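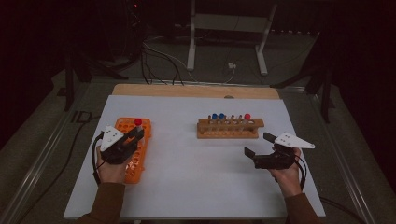
## Wooden or plastic rack for test tubes at home?

I run a small soil testing setup out of a spare room and I have two racks on the bench, an orange plastic one with a grid of round holes and a wooden one with a bar across the top and a plank for a base. I got both secondhand. I want to buy more of one kind and stop mixing them.

I use red caps for samples I still have to read and blue caps for ones that are finished. Tubes with no cap are waiting to be filled. This works fine until I start moving tubes between racks, and then I lose track of which batch they came from. I do 58 tubes in a normal month and more in April.

Which would you standardize on, and do you label the rack or the tube?

---

### Answer 1 (accepted)

Plastic for storage, wood for the tubes you're working on. I wouldn't pick just one.

The grid racks hold a lot more for the space they take up. The trouble is that you can't see the liquid very well once the rack is full, so reading levels or colors means lifting each tube out. A single-row wooden rack lets you see every tube from the front.

Label the tube. Racks get bumped and tubes get put back in the wrong hole. I write the batch number on a strip of freezer tape below the cap, then a position like B7 if it lives in a grid. Pencil holds up better than most markers if you wipe things down with alcohol.

Also keep one batch per rack. If a batch only has one tube in it, it still gets its own row.

Your cap colors are fine, but write them on a card and tape it to the wall. I changed mine once and had old tubes in the old colors for months.

---

### Answer 2

Wood stains. If you spill anything with dye in it you'll be looking at it forever. I had a Skuleck wooden rack and the base swelled after I left it in the sink overnight. My fault, but plastic would have been fine.

Check the hole size before you order. The Plutusen racks I bought were too tight for my tubes and I had to send them back.

---

### Answer 3

i just use a coffee mug with paper towel in the bottom

> **Comment:** Fine for drying empties. I wouldn't do it with full ones.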